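Search the forum Search Advanced

Lower back ache from desk work: chair, desk or just me?

mossybank
I've been lurking here since March and finally have a moan of my own. I moved to a new job where I sit nearly all day, and by four o'clock my lower back feels like someone has been standing on it. I've tried a rolled up towel behind me, I've tried sitting on a cushion, and I've tried the chair at every height it will go (there's a point where my feet dangle, which made it far worse!). I'm five foot three, if that matters. Work will put £177 towards something, but only one thing, so do I ask for a better chair or one of those frames that lifts the desk up? The shortlist so far is the Flevura chair and the Wamach riser. 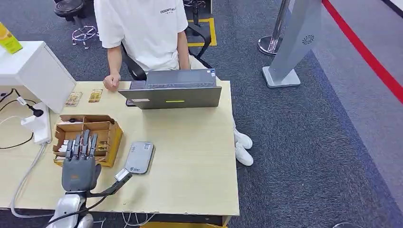 The other thing is that I use a laptop and nothing else, no separate screen. My neck is fine, oddly. It's all in the lower back and a bit down the left side when I get out of the car.

pegleg_tom
Chair, every time. I had the Flevura for two years and the seat slides forward and back, so shorter legs aren't left hanging. Get a footrest too, or a fat phone book if you can still find one. I'd leave the riser alone. I bought one, stood up for a week, then it turned into a shelf for my post.

quillandkettle
Don't agree with Tom, sorry. I've had three chairs and my back hurt in all of them, because I was still sitting in them for eight hours. What sorted me out was getting up. I set a kitchen timer and walk to the far end of the building and back, and I don't care who looks. The riser helped because I could stand for phone calls. Did you ask whether they'd let you swap it if it doesn't suit?

pegleg_tom
You can get up out of a chair for nothing though. You don't need to spend £177 on being reminded to stand. 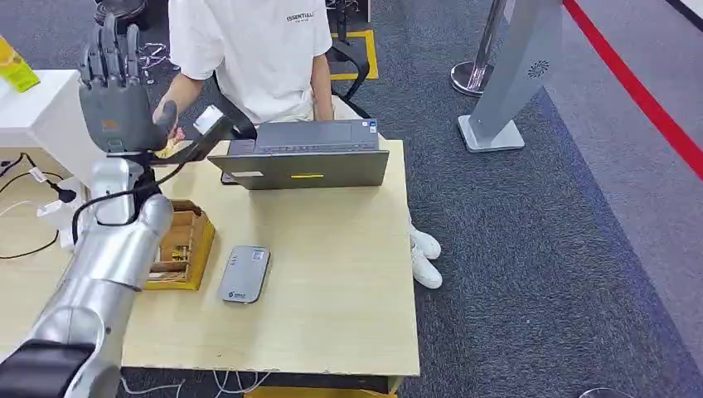
quillandkettle
True, but people don't, do they? You said yourself you sat through your whole lunch last winter and then couldn't do your shoelaces up.

pegleg_tom
That was one time.

hollow_lane
Can I put in a word for the floor? I did the beginners' back course at Tijani (it's a studio above a carpet shop, nothing fancy) and the first thing we learnt was that my hips were as stiff as a gate. Ten minutes before breakfast: knees to chest, then the one where you lie there and let both knees drop to one side. I felt daft for a fortnight and then noticed I'd put my socks on standing up. Go gently with the side that aches, and if you get any numbness or pins and needles, see your GP before you buy anything at all.

mossybank
Thanks all, this is great. No numbness, just an ache. I like the sound of the knee one and I've just done it on the landing with the cat sitting on me. Has anyone used the Futness app? A friend swears by it for stretches.

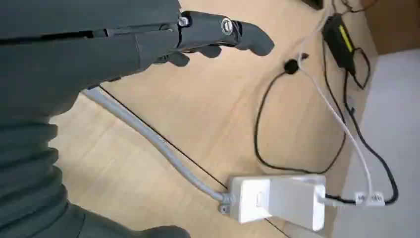 quillandkettle
I had it for a bit. The stretches are good but it nags, and it wanted me to do 300 of something on my second day, which I ignored. You can turn the nagging off somewhere in the settings.

hollow_lane
Wouldn't bother. Same stretches, more adverts. If you do want the laptop higher, put it on a couple of thick books and plug in a cheap keyboard. I know your neck is fine now, but mine was too until it wasn't.

pegleg_tom
On that we all agree, I think. Books and a keyboard, and then spend the work money on the chair.

quillandkettle
Riser!

mossybank
Right, I've asked if I can borrow a chair from another floor for a fortnight before I decide. Stretches every morning in the meantime. I'll report back.

Thread viewed 3,377 times

Reader comments

nettlebed17: Same ache, same height. A footrest made more difference to me than the chair did.

bramblejo: Did the borrowed chair help? Please come back and tell us!

old_penny: Check the car seat as well. Mine was tipped right back and I blamed the office for months.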